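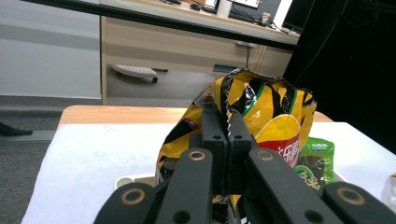
Wrist view, jaws closed on the top seam of the chip bag. Clokus label at this point: EMPTY_CLOSE.

Grasp events on thin packaging labeled as empty closes
Component: Clokus event segmenter
Reporter: Yuxi Jiang
Assignee: Yeison Urrego
Opened: September 2024
Status: Resolved

Summary

Clokus marks a grasp when the jaws stop before their fully closed position. If they reach it, the segment is labeled EMPTY_CLOSE and Ticona skips it when it builds the training set. On the snack packing task this throws away good grasps. When the operator takes a chip bag by the seam, there is only foil between the fingers and the jaw width reads the same as with nothing there.

Steps to reproduce

1. Run clokus segment on any snack packing session with the default profile.
2. Open the result in Brullau and filter on EMPTY_CLOSE.
3. Scrub to the segment start and look at the wrist stream.

Expected: GRASP, with the object carried over to the next segment.
Got: EMPTY_CLOSE, then a MOVE segment with no object attached.

The session set is 1,878 segments. I haven't gone through all of it but the pattern is easy to find. Boxes and cans are fine.

- Yuxi

Comment 1, Yeison Urrego

Reproduced on main. Can you check whether the width zero was redone before the session? A bad zero would give the same thing.

Comment 2, Yuxi Jiang

Zero is good. I plotted raw width against the fully closed reference and they sit on top of each other, no offset. I also tried lowering width_margin in the profile. At the smallest value the foil grasps still come out empty, and I start getting false grasps from encoder noise when the jaws close on air. So the threshold isn't going to fix it.

It isn't limited to the chip bag either. See the head view below.

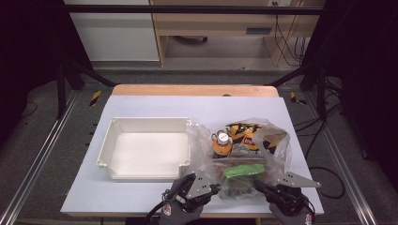

Head view from the same task. Right gripper on the clear plastic bag near the green package, tray empty on the left.

Clear film is worse than foil for us. The width signal says closed, and the object mask from the head camera puts its outlines on the things inside (the orange canister, the chip bag) and leaves the plastic unassigned. Even if the event were labeled GRASP, Clokus would look up the nearest mask and call it a grasp on the green package, when what the jaw has hold of is plastic.

Comment 3, Yeison Urrego

Two separate problems then. Splitting them:

a) Width alone decides empty or not. Fix here.
b) Object lookup has no class for transparent outer packaging. That belongs in the mask config, I'll open it separately and link it.

For (a) I'm adding a second check on the wrist stream. The fingers don't move much in that view when closed, so I can take a fixed crop along the line between the tips and run the small contact classifier on it. It only runs if width says closed, so the cost is low. Needs a window of 100 ms after the jaws stop, otherwise motion blur confuses it.

Comment 4, Yuxi Jiang

Ran the branch. First pass crashed:

ContactCheck: no wrist frame within window, segment 70

Skesell timestamps for the left wrist stream were behind the width log by more than the window. After re-running the Skesell alignment step it went through. Could this be a warning and a fallback to the old label? One late frame shouldn't stop the whole job.

Comment 5, Yeison Urrego

Agreed, changed. It now logs the segment and sets UNSURE in place of EMPTY_CLOSE. Ticona already leaves UNSURE out by default, and Brullau shows it in its own filter, so you can fix those by hand.

I reviewed 100 segments that moved from EMPTY_CLOSE to GRASP on the new branch. The wrong ones had a fold of plastic lying behind the fingers with nothing between them. I added those to the classifier's negatives and retrained. Please spot check again with the new weights.

Comment 6, Yuxi Jiang

Spot check done. Seam grasps on the chip bag come out right. Clear film is mostly right - a few go to UNSURE, which I can live with.

Comment 7, Yeison Urrego

Merged. contact_check is off in the default profile and on in the packaging profile. Old sessions need a re-run of clokus segment, the cached labels won't update on their own. Mask class for outer bags is tracked in the linked ticket.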